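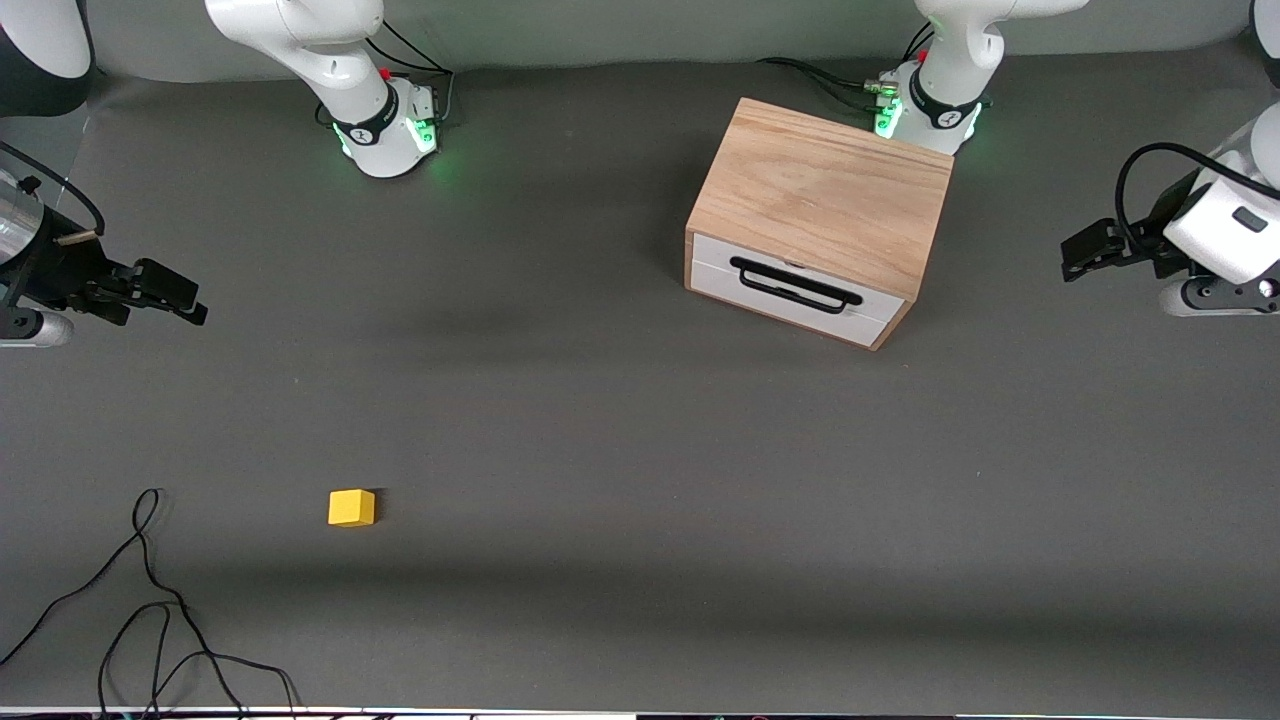

Perguntas frequentes: as máquinas já dão conta das tarefas de casa?

Página actualizada em junho, com as perguntas que mais me chegam pelo formulário do Lastavik. Respondo a todas (às vezes com atraso, desculpem!) e as que se repetem vêm parar aqui.

Afinal, já há robôs que arrumem a casa?

Depende muito do que chamas arrumar. Aspirar o chão, sim, há anos. Abrir uma gaveta, pôr lá dentro uma coisa pequena e voltar a fechar... aí a conversa muda. Para nós é um gesto tão banal que nem damos por ele, mas para dois braços com pinças é uma tarefa a sério, com várias etapas, e qualquer uma pode correr mal.

Porque é que falas tanto de gavetas e cubos?

Porque é com isso que se aprende! Um cubo amarelo em cima de uma mesa cinzenta vê-se bem, tem faces planas e não se amolga. Uma gaveta branca com um puxador preto em barra também facilita a vida, porque a pinça tem onde agarrar. Quem quer saber se um braço consegue guardar meias começa por coisas assim, e só depois passa às meias (que são terríveis, já lá vamos).

São mesmo precisos dois braços?

Para muita coisa, um chega. Mas experimenta abrir uma gaveta leve só com uma mão, numa caixa que não está presa a nada: a caixa vem atrás. Com dois braços, um pode segurar e o outro puxar. O problema é que passas a ter de coordenar os dois, e eles podem estorvar-se um ao outro. Eu própria, a cozinhar, já me atrapalho com as minhas.

Quanto tempo demora uma tarefa destas?

Mais do que tu, quase de certeza. Nos apontamentos que fiz para o projecto Bandelura tenho 161 tentativas de pôr um objecto numa gaveta e fechá-la. As melhores levaram 20 segundos. As piores prefiro não contar, mas deu para ir buscar um café.

E falham muito?

Falham de maneiras muito parvas, isso sim. A pinça fecha um bocadinho ao lado, o objecto roda, a gaveta fica meio aberta. O que mais me impressiona é que uma pessoa corrige isto sem pensar, e um braço mal treinado insiste no mesmo erro com toda a confiança do mundo.

Então e a roupa? Dobrar camisolas?

É a pergunta campeã! Há demonstrações bonitas, mas o tecido muda de forma sempre que lhe tocas, e isso complica tudo. Se me aparecesse hoje um vendedor com uma máquina de dobrar roupa para casa, eu pedia para a ver trabalhar com o meu cesto, tal como está, com calças do avesso e tudo.

Nas oficinas a coisa está melhor?

Está, e bastante. Numa bancada a peça chega quase sempre ao mesmo sítio, a luz não muda e não anda um gato por ali. Na Dunstan, onde passei uma manhã inteira a chatear toda a gente com perguntas, um braço separa 482 peças por turno. Mas quando a caixa vem torta, alguém tem de lá ir endireitá-la.

Os cabos são um problema?

São! Ninguém pensa neles até um ficar preso. Cabos soltos em cima da mesa podem enganchar num objecto ou meter-se no caminho da pinça. Em casa seria pior, com carregadores por todo o lado.

Vale a pena esperar antes de comprar alguma coisa?

Para aspirar, não esperes. Para arrumar gavetas, eu esperava. O guia Plilness, que ando a escrever aos bocados, tem 6 tarefas domésticas que vou voltando a testar, e por enquanto só recomendo máquina para uma delas (adivinha qual).

Posso mandar uma pergunta?

Claro, usa o formulário no fundo da página. Se for sobre louça, tem paciência comigo, que essa resposta ainda está em rascunho.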